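Last updated: August 2, 2023

Up early to check the corydoras eggs before it got hot. Most of the batch on the front glass has gone white and fuzzy. The ones tucked up behind the filter intake still look tan, and I could see a dark spot in a couple of them with the flashlight. I scraped the bad ones off with an old card and left the rest where they were. Last time I moved good eggs to the hatching box and lost all of them, so I'm trying it the other way.

Tank temperature was already high for corys at breakfast. It reached 103 outside yesterday and the back room holds the heat all night. I unplugged the heater days ago. It's only a 100 watt one and I doubt it had come on in a week, but I don't like having it in there when the thermostat is this old. Propped the lid open at the back and clipped the small fan so it blows across the water. That does bring the temperature down some, but the tank drops faster and I have to top it up every evening.

Bereket called about the 70 gallon tank his sister wants gone. Lensa is moving to an upstairs apartment in Stirkby and the landlord won't allow anything that size. She's had it running since January with a pair of angelfish and some tetras. The tetras are already promised to Etenesh. The tank comes with the stand and the hood but no filter, which she's keeping for the small one. I said yes and then spent an hour measuring the wall. It fits if the bookcase goes.

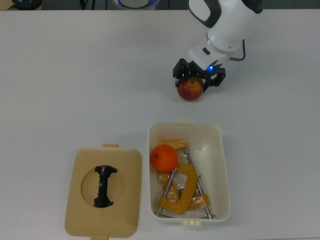
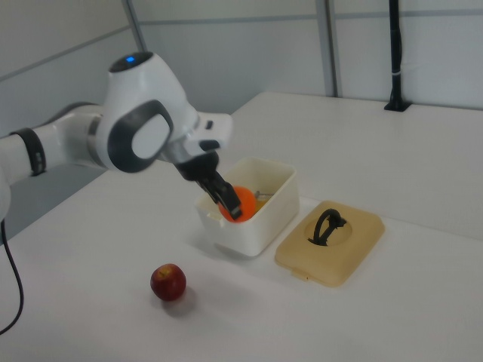
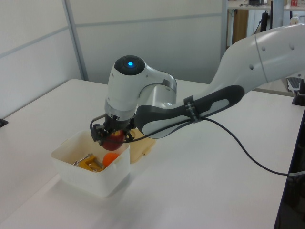 Marites Fajardo

The angels are the part I haven't decided on. Lensa says they're a proper pair and have spawned twice, eating the eggs both times. I don't want them in with the corys. Angels guarding a spawn will chase anything on the bottom, and my corys have never had to deal with that. If I take them they get the big tank to themselves and the corys stay put. Bereket thinks I'm overdoing it. He keeps everything together and says they sort it out, but he also replaces a lot of fish.

Drove over to Tarville before lunch for dechlorinator and sponge. The shop had a tank of panda corys that looked thin to me, with two lying on their sides near the heater. Told the man at the counter and he said they'd come in the day before. Didn't buy any fish. Maëlle Carrier was there picking up frozen bloodworm and we talked for a while in the parking lot. She cycles new tanks with a squeezed-out sponge from an old one and nothing else, and she says it takes her much less time than it takes me. I've always dosed ammonia and waited. This time I'll do both: run a second sponge in the cory tank from tonight, then move it over when the big one is up, and keep testing until a full dose of ammonia clears in 24 hours. No fish until then, whatever Lensa's moving date is. She may have to ask Etenesh to hold the angels.

Water change this afternoon, a smaller one than usual. The tap is running warm so I filled the buckets first thing and let them stand in the bathroom with the door shut. Still had to float a frozen bottle in one of them. Nitrate was fine before I started. Vacuumed the left side only and stayed away from the intake corner. The big female was digging along the back the whole time and didn't seem to mind the hose.

The java fern has black spots on the old leaves again. Cut off the worst. There are baby plants along the edges of two others and I tied those to the wood with cotton thread. The hornwort is taking over and I filled a bucket with it for Etenesh, who wants cover for the tetras. She's coming by for it tomorrow.

Checked again after supper. Temperature down a little. One of the eggs behind the intake was empty and I couldn't find a fry anywhere, though they're hard to see on that sand. Put a bit of stocking over the intake with a rubber band in case. Need to call Bereket back about borrowing the truck, and find out whether the stand comes apart.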